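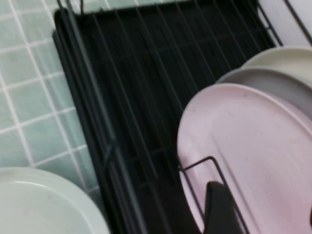

Why do the ferrymen of Irura refuse to carry salt? Salt belongs to the river under the old treaty, and any boat caught moving it across can be kept by whatever lives on the bottom.

I've had that line in my setting notes since the first campaign, and I finally wrote the rest of it up in September. The treaty was made between the town of Tresura and the drowned people who live below the ferry crossing. It has 20 clauses. Most are dull and deal with nets and mooring posts. Clause seven is the salt one, and players always find a way to break it.

The drowned aren't undead. I used to run them that way and it made every meeting a fight. Now they're ordinary people whose valley was flooded when the dam at Drundow was built, 164 years before the game starts. They stayed, they changed, and they still pay rent on their old fields. The rent goes to the Barrientos estate, which hasn't owned the land for generations but keeps accepting the money.
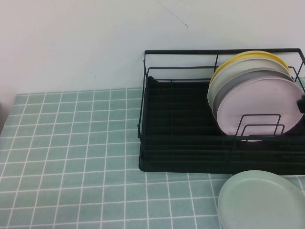
The estate is where I'd start a new group. It gives them somewhere dry to sleep and a reason to ask questions. The steward wants the rent rolls copied before the roof over the records room goes, and eight of the names on them belong to people who are still living in Tresura, above water. I haven't decided what those eight know. Last time I ran it they knew nothing, and the session dragged in the middle.

For rules, I treat a ferry crossing as a single roll with a penalty at night. Anyone carrying salt rolls twice and keeps the worse result. Salted meat counts. Tears don't, though a player did argue for it.

I still need a map of the valley floor and a list of prices for the Irura market. The prices will probably go up first.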